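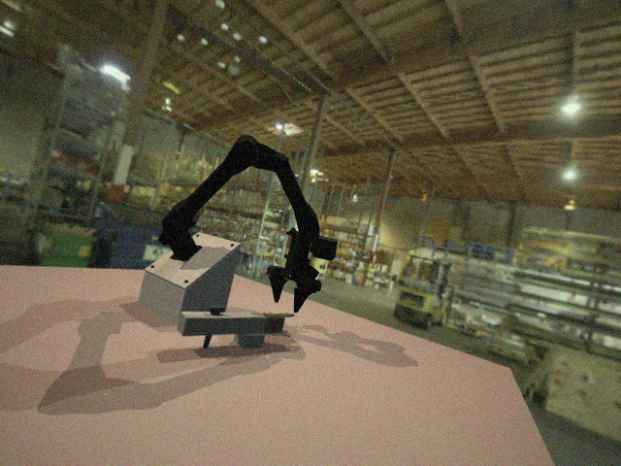
Flat gray bar on a pink tabletop.

Search this site Go

Keeping bar stock flat and clean

Bar that leans in a corner takes a bow over time. Store it lying down on three supports, evenly spaced, and keep the supports level with each other. Lengths under 18 inches can go in a shallow drawer.

To check a bar, lay it on the flattest surface in the shop and press down at each end in turn. If it rocks, slide a feeler gauge under the high spot and mark the place with chalk. Turn the bar over and check again -- a twist shows on both faces, a simple bow on one.

Small bows come out in the vise. Set two blocks against the back jaw, one near each end of the bend, and a third against the front jaw at the middle. Close slowly, release, check. Steel springs back, so go slightly past straight.

For light rust use a gray abrasive pad and a little oil. Work lengthwise. Wipe dry, then put on a thin coat of paste wax. Bars waxed in August are usually due again by spring in an unheated garage.

Deburr cut ends with a mill file held at a low angle. File on the push stroke only and clear the teeth with a card.

Write the alloy and length on masking tape at one end. Always cut from the other end.

Posted 10/21/14 by Dexter Calloway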